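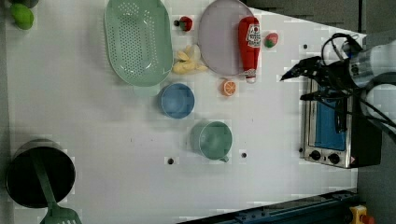

Tuststead Parents Gear List
Archive: April 2026
Subject: Re: Sanna monitor, parent unit dies overnight

> We have the Sanna audio monitor, bought used in February. The parent
> unit used to last all night on my side of the bed without the charger.
> Now it beeps by about one in the morning and then shuts off. The
> baby's unit is on the wall adapter and is fine. I've tried leaving
> the parent unit on charge for a full day and it makes no difference.
> Light goes green as it should. Is this the battery, the charger, or
> the unit itself? And can the battery be swapped, or is it glued in?
> I have a Jaster charging base from an older monitor that has the same
> plug, if that helps.

Most likely the battery. I had the same fault on the same model and measured it before replacing anything.

The pack in the parent unit is labeled 3000 mAh. I charged mine until the light went green, left it another two hours, then ran it down on a bench load and logged the current. It gave 872 mAh before the protection circuit cut off. The unit draws some 300 mA with the volume at the middle setting and the sound lights on, so that works out to a little under three hours. If you go to bed at ten, a shutoff at one fits.

The green light only tells you that the charge current has dropped below a set level. A worn pack reaches that point early. Leaving it on for a day will not put anything more into it.

The low battery beep is triggered by voltage. On my old pack I had 52 minutes between the first beep and shutoff. On the new one the gap is shorter. I would not use it as a timer either way.

On swapping it: the pack is not glued. There are four screws under the rubber feet on the back, then one more under the label near the belt clip. Peel the label from the bottom corner. The case halves also have two clips on the left side, so open it from the right. The pack sits in a tray and has a three-wire plug. The third wire is the temperature sensor. Some replacement packs have only two wires, and with those the unit will run but will refuse to charge (red light, blinking twice). Check the wire order too, as I received one with the sensor and the negative wire reversed. I used a Cutum pack, three-wire, same size as the original. It needed no trimming.

Do not use the Jaster base. The plug fits, but mine puts out 9 V and the Sanna unit is marked 5 V on the back. The polarity is the same, so nothing will warn you.

Two checks before you order a pack:

1. Run the parent unit from its own charger overnight. If it still shuts off, the battery is not your only problem. Look at the charging socket for a cracked solder joint. It will usually cut out when you move the plug.

2. Turn the sound lights off (hold the volume down button for five seconds) and see when it beeps. I gained a bit over half an hour. If you gain nothing at all, the unit may be stuck searching for a signal, and it draws more current when it does that. Move the baby's unit a few feet and try again.

If the pack looks swollen when you open the case, stop there, don't charge it again, and take it to a battery drop-off. Mine was flat.

With the new pack I get from ten at night to past six in the morning at the same volume. I have not tested it at full volume. If someone has the video version of the Sanna, I would like to know whether it takes the same pack. The tray looks the same in the manual but the capacity isn't listed.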